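The Tin Boat Song - read-aloud picture book and listen-along set

Hardcover picture book with audio download, from Provham

If you've been reading my reviews for a while you know I have a soft spot for counting rhymes and sea shanties, and when Provham asked if I'd carry this one in my little shop I said yes before I'd even finished the sample pages! I've now read it out loud more times than I can count (my throat can confirm), so this page is half product listing and half me going on about it.

The story is a simple one. A tin boat gets away from a bathtub, goes down a creek, meets a heron and a very grumpy muskrat, and has to find its way back before the water gets cold. Every page ends with the same little chorus - "dip, dip, dither and dip" - and by the second reading kids are shouting it before you get there.

What I like best is the rhythm. A lot of rhyming books fall apart when you read them aloud because there's one line with an extra beat in it and you trip every single time. I only found one of those, on the heron page, and if you lean on the word "long" it goes by fine.
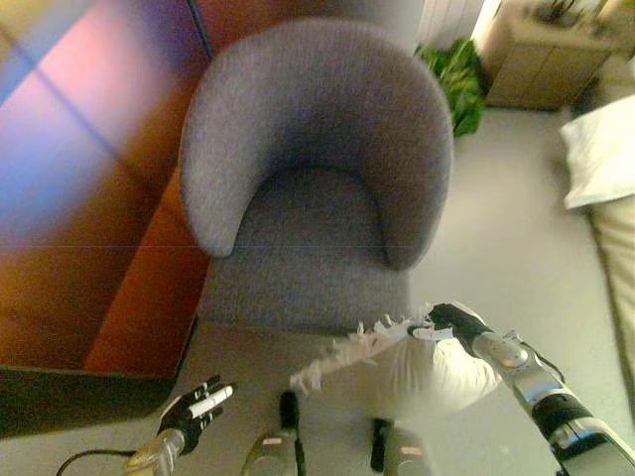

My two wanted the muskrat page again and again, and the chorus has turned into our brushing-teeth song, wrote one buyer, Clasemach, who ordered the set as a birthday present and then kept it. The same note asked for a bigger print size for the words. I agree with that! The text on the creek pages is a touch small if you're holding the book out to a group, so I usually learn those lines ahead of time.

What comes in the set

The hardcover book, with a sewn binding that opens nice and flat. The audio download code, printed inside the back cover under a paper flap. A fold-out song sheet with the chorus and simple chords (I can play 3 chords and that was enough). The set weighs 840 grams packed, for anyone working out postage to family overseas.

The audio

You get the story read two ways. The first has page-turn chimes, and the second is straight through with music underneath, and that's the one I put on in the car. The reader does a wonderful muskrat. The heron is a bit much for me, but kids laugh at it, so what do I know. Each reading runs almost 6 minutes, a good length for one more story before lights out.

The code works one time per device and doesn't expire. If yours gives you an error, check whether you've typed a zero for the letter O - I did that myself, twice.

Who it's for

I'd say preschool through first grade. Babies will like the sound of it but the pages are regular paper, so keep it out of reach of anybody who chews. Older kids who are just starting to read alone do well with it too, since the chorus gives them something they already know on every page.

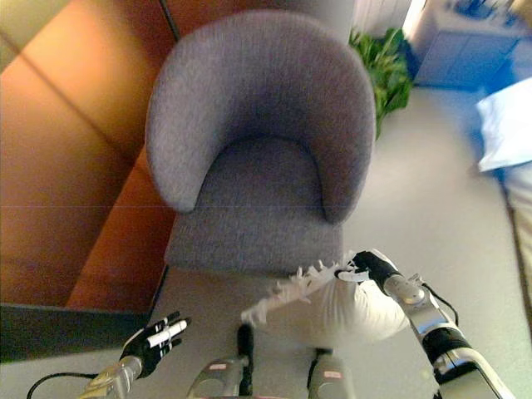
How it compares

If you already own Vamari's Puddle Parade, this one is gentler and has more of a plot. Puddle Parade is all noise and stomping (I love it, but not at bedtime). The Ignacio edition of The Goose Who Hummed is closer in mood, though the rhymes there are looser and there's no audio with it. If you can only get one for reading at night, I'd go with The Tin Boat Song.

Ordering and returns

The book is in stock and goes out in a stiff card mailer. Gift wrap is plain brown paper with blue string - tick the box at checkout and tell me the child's name if you'd like it on the tag. You can return it within a month as long as the paper flap over the code is still sealed. A paperback is planned for November, without the song sheet, and I'll put it up on its own page when I have copies.

Listing updated 6 Sep 2024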